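Home | Papers | Storage & Workspace | Contact
Print this page | E-mail this page

3. Labels and retrieval in small-parts storage

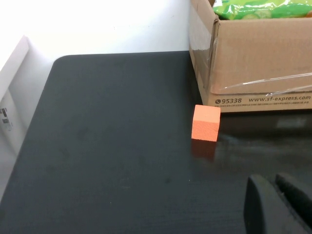
Figure 3. Tabletop with a small orange foam cube and a cardboard box.

Labels were what people at Peltside wanted to talk about first, and one packer told us that a drawer without one may as well be locked. We were glad to hear it, as we had spent a good while at Distitz fussing over drawer depth – perhaps too long. Of the 2057 retrievals we logged at the two sites, 1707 came from labeled drawers, and those went noticeably faster. The Cirel inserts helped a little with the tiniest screws, though we would like to try them again in December, when the shelves are fuller.

Comments (2)
Rutherford: Did you try color labels too?
packrat900: We use 192 drawers and I still lose washers!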